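Tabletop book stand

A tabletop book stand is a small piece of furniture that holds one or more books at a slant, usually with the cover or an open page facing the reader. Stands of this kind turn up in libraries, shops, classrooms, churches and kitchens, and they have been made in wood for as long as people have had books heavy enough to tire the arms. They are closely related to the lectern, the music desk and the plate rack, and they borrow freely from all three.

Names

English has never settled on one word. Booksellers tend to say "display stand" or "easel," cooks say "cookbook holder," and librarians often use "cradle," though strictly a cradle supports an open book from both sides so that the spine isn't strained. In furniture catalogs a stand with a wide sloping back may be sold as a "table lectern." The carpenter Gilberto Restrepo, whose shop plans are still passed around among hobby woodworkers, called all of them "leaners," and the name has stuck in some woodworking clubs.

Parts

Nearly every stand has a back panel, a ledge and a base. The back panel carries the weight of the book's cover and sets the viewing angle. The ledge, also called the lip or shelf, stops the book from sliding down. The base spreads the load across the tabletop, and it's the part where makers show the most imagination! Some bases are a single hinged leg, like the prop of a picture frame. Others are boxed in with side boards, which makes the stand heavier and much harder to knock over.

Ledges vary more than people expect. A shallow ledge suits paperbacks and greeting cards. A deep one will take an atlas, or a book lying flat on its side, and it lets a shop use the same stand for boxed sets. Many makers add a raised strip along the front edge, and on stands meant for open books there may be two small pegs or clips to hold the pages.

Angle

The slope is where the real pleasure of the design lies. A steep back gives a strong display from across a room but makes a heavy book want to tip forward. A gentle slope is kinder to the binding and nicer to read from, at the cost of table space. Restrepo's plans give one angle for reading while seated and a steeper one for display, and he liked to test both with the thickest dictionary he owned.

Glossy covers bring their own trouble. Under a window or a bright lamp they throw back streaks of light, and a small change in slope can clear a title that was unreadable a moment before.

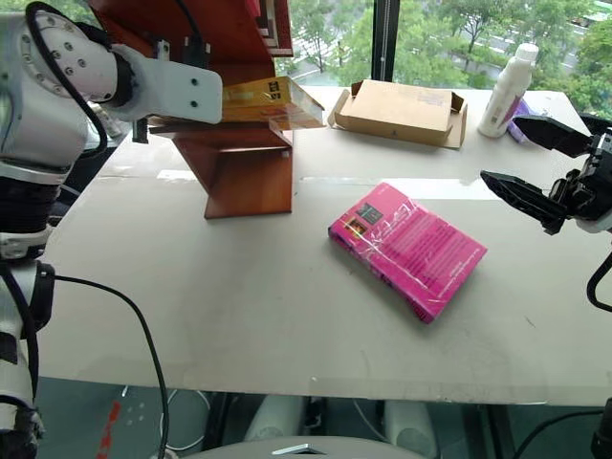 Film-wrapped books are trickier again. The wrap is slick, so a new book that still has it on will creep along a polished ledge in a way that the same book, unwrapped, never would. Shops that sell sealed books often line the ledge with felt or a thin strip of cork, and some do the same for the lower few inches of the back panel.

Materials and finish

Wood remains the favorite. Beech, cherry, walnut and mahogany are all common, and reddish-brown stains are popular on cheaper timbers because they flatter almost any cover placed against them - yellow, pink and orange jackets stand out beautifully. Wire stands are lighter and stack well, and clear plastic ones practically disappear behind the book. Bamboo kits have become widespread among home cooks.

The finish matters for the books as well as for the wood. Fresh varnish can stick to a glossy cover, and oil that hasn't cured can stain a cloth binding. Makers usually advise leaving a newly finished stand empty until it no longer smells. Wax gives a lovely surface but makes the ledge slippery, so it's best kept to the sides and base.

Notable makers

The workshop Pultwood is known for a boxed-base stand with a removable ledge, sold in two widths. Its founder, Yaneth Zapata, trained as a maker of music desks, and the family resemblance is easy to see in the broad back and narrow shelf. The stand comes apart into 7 pieces and goes together without tools. Early examples have a brass catch on the back; later ones use a wooden wedge, which collectors generally like better (and which rattles less).

Cliter, a smaller firm, makes folding wire stands in 6 sizes, the smallest meant for postcards. The Taipe stand, named after the reading room it was first built for, is a double-sided model that lets two people sit across from each other with a book each. It's a wonderful thing to use, though it takes up most of a small table.

Collections

The largest known private collection was put together by Mercedes Condori, who began with her grandmother's kitchen stand and kept going. When it was cataloged by the librarian Ruth Apaza it came to 3,757 stands, of which 53 were lecterns small enough to sit on a desk. Apaza's catalog sorts them by the shape of the ledge, an odd choice at first sight that works very well in practice, and it remains the best guide for anyone trying to date an unmarked stand. Part of the collection is shown each September in the hall at Trokodano, with books in place on the ledges.

Use and care

A stand should sit fully on the table, with no foot hanging over the side. Heavy books go in low and are eased back against the panel, never dropped onto the ledge. Open books shouldn't be left on a single-panel stand for long periods; the weight of the pages pulls at the spine. Tia Staniforth's handbook for small libraries recommends turning displayed books regularly so that one cover doesn't fade ahead of the rest, and keeping stands out of direct afternoon sun.

Dust gathers in the corner where the ledge meets the back. A dry, soft paintbrush reaches it easily. Loose joints can be reglued with ordinary wood glue and clamped overnight, and a warped back panel will sometimes flatten out if it's laid face down under a stack of books.

See also

Lectern
Music desk
Book cradle
Plate rack
Cookbook holder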